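Pratholm Table Kit: data card and getting-started notes

Welcome, and thank you for taking the time to look through our little release! This card goes with the tabletop recordings we ship alongside the Pratholm Table Kit, the two-arm starter package sold by Birkoseck. If you have just unpacked a kit and want something to train on while your own arms are being bolted down, you are in the right place.

What you get

Episodes: 2,346
Of those, both arms in use: 1,698
Task families: 6
Views: one camera at each wrist, plus fixed cameras around the table
Format: one folder per episode, with video, joint positions, gripper opening and a short written instruction

The tasks are the homely kind, mostly to do with dishes, cutlery and trays. Garba Afolabi wrote the instructions and kept the wording plain on purpose, so please forgive the repetition (he does know other words for "put").

Setting up your own table

Mark your surface with painter's tape before you record anything. The squares help whoever is resetting the objects between episodes, and they don't have to be pretty. Ours have been patched many times over, and we left the patches in. If you'd like your model to cope with a real bench, we'd gently suggest you do the same!

Sample views

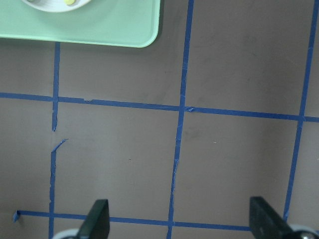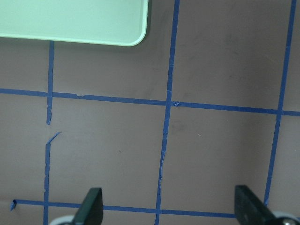
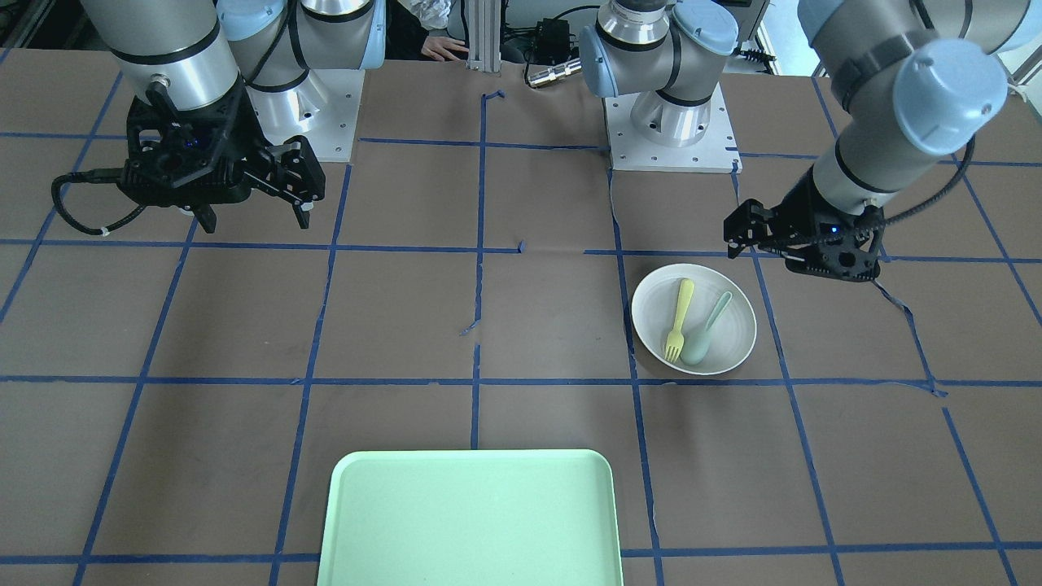
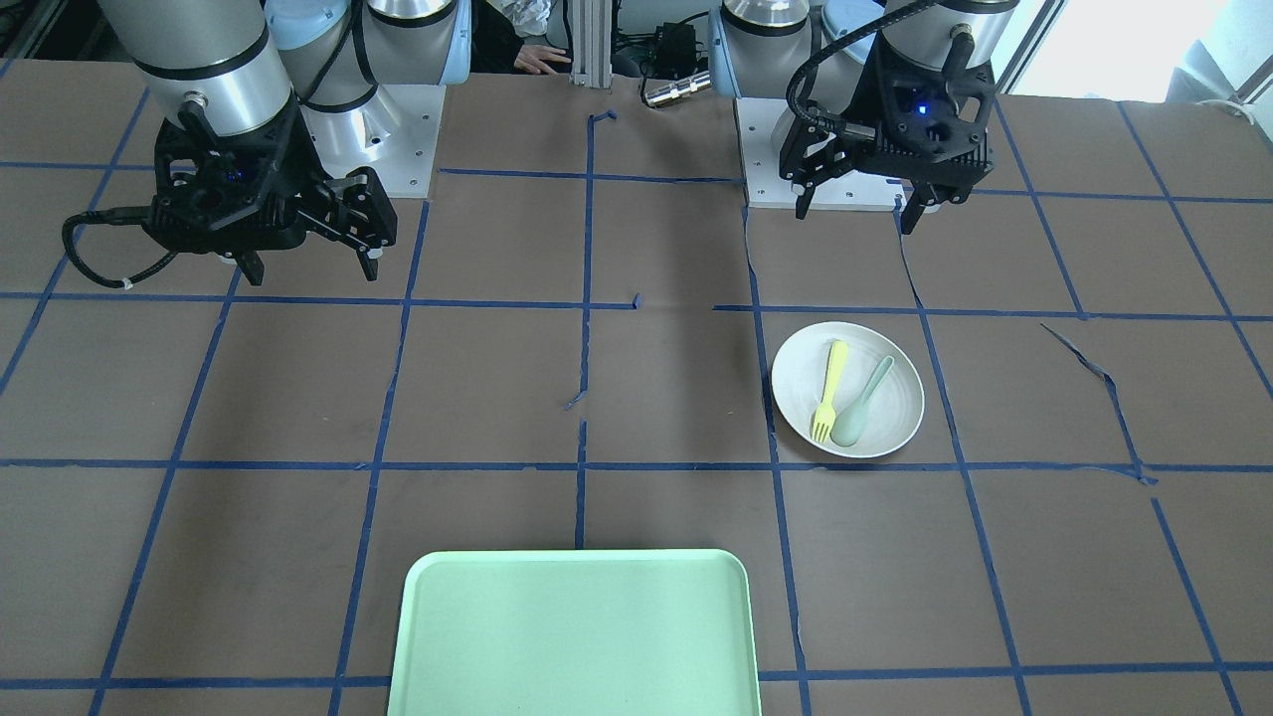
Loading the data is one call with the Plolent reader that comes on the kit's drive. Point it at the top folder and it will find the episodes by itself, though the first pass is slow while it builds the index. Go and make a coffee. If you only need the wrist views, set views to wrist and you'll save yourself a good deal of disk space.

Known issues

Joint positions in a few of the early episodes lag the video slightly. Telmo Soler is working on corrected files and hopes to have them up in April. Lighting also changes over the day, and we haven't tried to even it out.

Questions are always welcome through the Birkoseck support page, and Tuesday is usually the quickest day to get a reply.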